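# Chapter 2: The Stop That Wasn't Logged

Most accident reports about tabletop arms begin with the arm. This one should begin with the paperwork. In March the Plekine line at Skanesitz recorded 1572 pick attempts on cups and bowls, and the monthly summary called 1473 of them clean. The summary also listed no protective stops. Anyone who has spent an afternoon beside a working arm should find that last claim hard to swallow.

The trouble came out by accident. A technician comparing the motor current log with the summary found 73 places where the arm had pushed against something, halted for a moment, and then carried on by itself. The controller, a Drenico unit, had been set to clear a contact fault and resume without waiting for a person. Each of those halts had been filed under "clean" if the cup ended up where it was supposed to go.

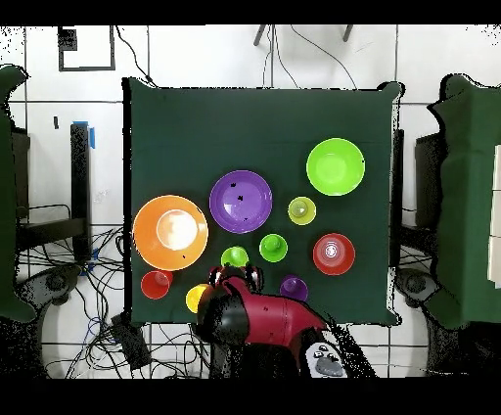

Why does it matter if the arm stops and then finishes the job anyway?

The stop is the only sign that the arm met something it didn't expect, and an automatic restart throws that sign away before a person can look. The next thing it meets may be a wrist.

The supplier's first reply was that contact forces had stayed under the limit the whole time. Perhaps they had. But the limit was checked at the joints, and a force worked out at the joints can be a poor guide to what is happening at the fingertips, above all when the arm is folded close to its base. The Restrepo gripper had no sensor of its own. So the claim rested on a calculation, and the calculation rested on a payload value that had not been changed when the gripper was swapped in.

We will come back to that payload value in Section 2.4. For now, notice how many people had to accept a number without asking where it came from. The operators trusted the screen, the screen trusted the controller, and the controller trusted a setting typed in for a different tool - a lighter one.

This chapter covers three things: how contact faults are detected, what a safe restart requires, and how success rates can hide both. Readers who want the wiring of the stop circuit first may skip to Section 2.3, but should read 2.1 before trying the exercises. Keep a copy of your own fault log at hand, if you have one. If it shows no stops at all, start by finding out who or what is clearing them.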